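Six Hundred and Counting: An Afternoon with a Demonstration Collector at Uscombe

Posted 8/30/22

When I first wrote to the team at Uscombe asking if I could come by and watch how they gather examples for their learning system, I expected to be shown a big room full of machines. What I got instead was a chair at a white table, a cup of very good coffee, and a long and pleasant talk with the person who leads the collecting. She asked me to leave her name out of it, and I've been glad to oblige, as she was generous with everything else.

She came to the work sideways. She had been a pastry cook for years, and she answered a notice from Uscombe in March that asked for people with "patient hands," which made her laugh, and then made her apply. "I thought they wanted me to bake something," she told me. "They wanted me to pick things up and put them down again, nicely, the same way I would at home, and let the gripper get a good look at it."

Her current project is called Tundeck, and it's all small kitchen jobs: scooping, sorting, tipping, wiping. The goal for each job is 600 good examples. I asked how far along she was with the beans, and she went and checked for me, bless her, though I hadn't meant for her to get up. It was 519.

"The first fifty are always a mess," she said, settling back down. "You're squeezing too hard, or you're going so fast that there's nothing in there for the system to learn from. My supervisor used to say I moved like the oven timer was going off. I had to teach myself to be a bit slower, but still like a person, you know? If you go too slow it learns to dawdle."

I wondered whether the mistakes get thrown out. Some do, she said, and some she fights for. If she fumbles a pickup and then recovers, she marks it and sends it along with a note, and more often than not the folks who do the training are happy to have it. They ended one earlier job, a cup-stacking one, with 623 examples, because she had kept so many of those recoveries and couldn't bear to part with them.

She changes the layout between tries, too, moving the beans a little, turning the tray, coming in from the other side. I asked if she planned it all out beforehand, and she shook her head. "I did at first, I had a chart. Then I noticed my chart had habits, so now I just push the pile around with the side of my hand."

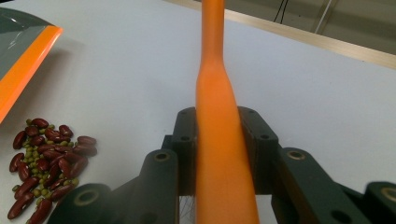 Kidney and mung beans on the table at Uscombe, with an orange object held in the jaws of the gripper.

We talked for a good while about her hands, which ache by the end of a long session, and about the radio, which she keeps low. She finds that a fast song gets into her wrists. Her mother still asks her when she's going back to the bakery, and she says she does miss the smell of it, and the early mornings a little less.

Before I left I asked what comes after the beans. "Folding dish towels," she said, and she pulled a face. "Towels never lie the same way twice. I've already asked for extra time."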